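Urumstead bench check, two-arm household cell
Inspector: Vaida Jõgi. Wednesday

1. Finger pads

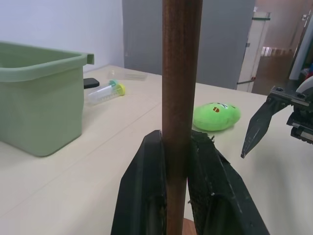
Pad wear decides whether a cell can tidy a kitchen unattended. Limit is 2,000 grips; counter reads 2,329. Upper edge of the pad on the dowel is slightly frayed. Replace.

2. Cable routing
Cables drape over the front table edge. Clip before the next run. 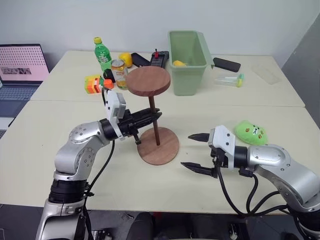
3. Readiness for chores
Lifting: pass. Clearing a mixed table: not yet. Recheck in July.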